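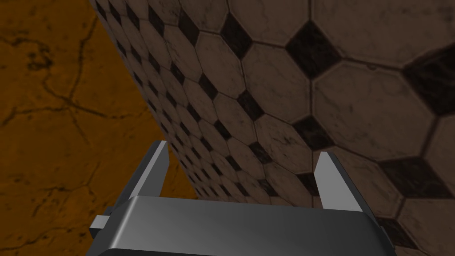 Keeping Good Records in Simulated Robot Work

Posted 2019-06-14

A simulation is often treated as a place where the rules may be relaxed. After three years of work on the Espiritu household project, this author holds that the opposite practice is safer. A simulated trial should be set up, named and reviewed with the same care as a trial on the floor at Trurnthorpe.

The first rule concerns the starting state. Before a run is accepted, the position of each arm and the opening of each gripper must be written into the run sheet. A reviewer should be able to compare the sheet with the head view and find no difference.
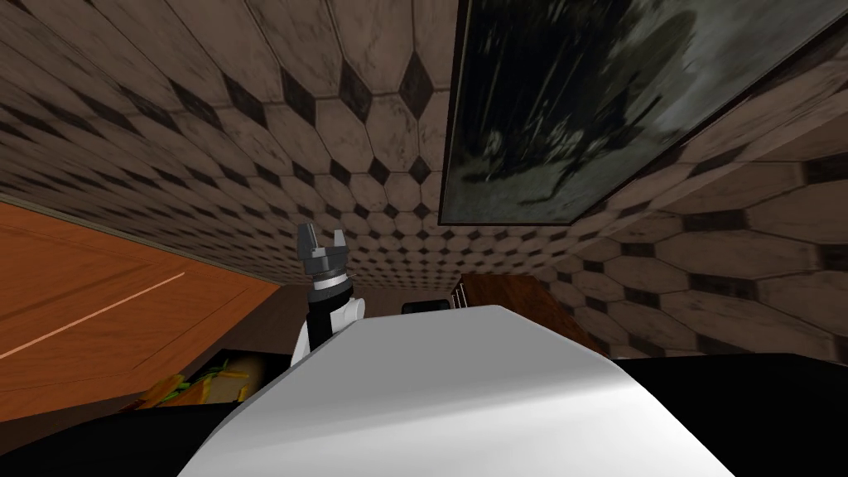 Head view with the gripper open, Espiritu simulated room.

The second rule concerns changes to the room. Furniture, wall coverings and lighting may be changed between sets of runs – never within one set. Under the Sarkotau guideline, which our group adopted last July, a set is closed at 2,000 runs. One early set was allowed to reach 2,240, and the last part of it had to be reviewed separately.

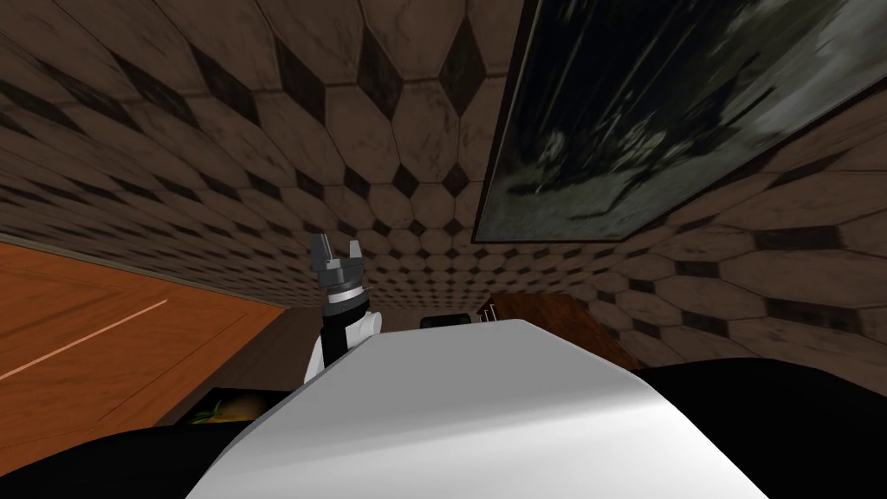
Visibility is the third matter, and it is the one most often left out of written procedures. A reviewer must state which parts of the work area the robot's own body hides from the head view. The white body panel blocks much of what lies behind it, and only the top of a small black object shows above its edge. An object in that position should be marked "partly hidden" on the sheet, even where the simulator can report its exact location.

The Busus checklist has 8 entries for this purpose. Teams that use a shorter form are advised to keep at least the entries on hidden objects and gripper state, and to store the completed sheet in the same folder as the run.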